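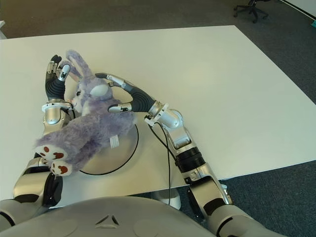
Masameo : comment remettre les recommandations à zéro sans perdre ma bibliothèque ?

Forum Musique et audio > Applications de streaming

Mounir Radwan

Bonjour à tous,

Je suis sur Masameo depuis la sortie de l'appli et jusqu'ici j'en étais très content (le son est bon, le catalogue de jazz est bien fourni, et ma femme a enfin arrêté de me voler mes CD). Mais depuis février, ma page d'accueil est devenue n'importe quoi. J'ai laissé tourner une radio de bruit de pluie et de berceuses toutes les nuits pendant les vacances, et maintenant l'appli est persuadée que je ne veux écouter que ça. Le matin à 7 h, dans la voiture, je lance « Mon mix du jour » et j'ai droit à une boîte à musique. Super pour se réveiller !

J'ai déjà essayé de mettre des pouces vers le bas sur les morceaux un par un, ça n'en finit pas, il en revient toujours d'autres. J'ai aussi désinstallé et réinstallé l'appli, aucun changement, tout est lié au compte apparemment.

Ce que je voudrais, c'est repartir d'une page blanche pour les recommandations, mais en gardant ma bibliothèque. J'ai plus de 2 000 titres enregistrés et des playlists que je bricole depuis longtemps, hors de question de tout refaire à la main. Est-ce que c'est possible ou est-ce qu'il faut créer un nouveau compte ?

Je suis sur Android, et j'écoute aussi à la maison sur une enceinte Catterall, si ça joue.

Merci d'avance,
Mounir

2 réponses utiles, 1 autre

Covadonga Llorente

Salut Mounir, j'ai eu exactement le même souci l'an dernier avec des podcasts de méditation (mon mix était rempli de gongs, je ne te raconte pas l'ambiance pendant le ménage). Surtout ne crée pas de nouveau compte, tu perdrais tes playlists, et le transfert d'un compte à l'autre est limité à 100 titres par liste.

L'historique d'écoute et la bibliothèque sont deux choses séparées chez eux. Tu peux vider le premier sans toucher à la seconde, mais il faut passer par le site, l'option n'est pas dans l'appli Android, en tout cas je ne l'y ai jamais trouvée.

Connecte-toi sur le site depuis un ordinateur, clique sur ton avatar, puis Réglages du compte, puis Confidentialité et écoute. Tout en bas il y a « Historique d'écoute ». Tu as alors deux possibilités. Soit tu supprimes une période (moi j'ai pris juste les semaines à gongs), soit tu effaces tout. Dans ton cas je commencerais par la période, comme ça l'appli garde en mémoire tes années de jazz, ce serait dommage de les jeter avec les berceuses.

Ensuite, déconnecte-toi de l'appli sur le téléphone et reconnecte-toi. Chez moi le mix du jour a changé le lendemain matin, mais la rubrique « Parce que vous aimez » a mis 5 jours à suivre, donc ne panique pas si tu vois encore traîner une boîte à musique.

Et pour la suite, active la session privée avant de lancer la pluie le soir ! C'est dans l'appli cette fois, menu du lecteur, l'icône avec le petit cadenas. Attention, elle se coupe toute seule quand on ferme l'appli, il faut y repenser à chaque fois. C'est pénible, je leur ai écrit, pas de réponse.

Par contre pour l'enceinte Catterall je ne sais pas, je n'écoute qu'au casque.

Brodie Mudgway

passe chez Sondolix, moi j'ai jamais eu ce problème

Ifeanyi Onyeka

Je complète la réponse de Covadonga pour la partie enceinte, parce que j'ai une Catterall dans la cuisine et que je me suis fait avoir. L'enceinte a sa propre connexion au compte, et la session privée du téléphone ne s'applique pas à elle. Si tu lances la radio de nuit directement dessus (par la voix ou avec un bouton préréglé), les écoutes partent dans l'historique comme si de rien n'était.

Dans l'appli de l'enceinte, va dans Services musicaux, Masameo, et décoche « Partager l'activité d'écoute ». Le libellé a peut-être changé, chez moi c'est la version d'avant la dernière mise à jour. Le seul inconvénient que j'ai vu, c'est que les morceaux joués sur l'enceinte n'apparaissent plus dans « Écoutés récemment ».

Autre chose, vu la taille de ta bibliothèque : avant d'effacer quoi que ce soit, fais un export de tes playlists (même page, bouton Télécharger mes données). Le fichier s'arrête à 1 000 titres par playlist, donc si tu as une énorme liste fourre-tout, coupe-la en plusieurs morceaux d'abord. Normalement tu n'en auras pas besoin, mais moi je dors mieux avec une copie.

Mounir Radwan

Merci beaucoup à vous deux ! J'ai fait l'export hier soir puis supprimé seulement la période des vacances, ma bibliothèque est intacte. Ce matin j'ai eu du piano trio, et une seule berceuse au milieu. Je décoche l'option sur l'enceinte en rentrant.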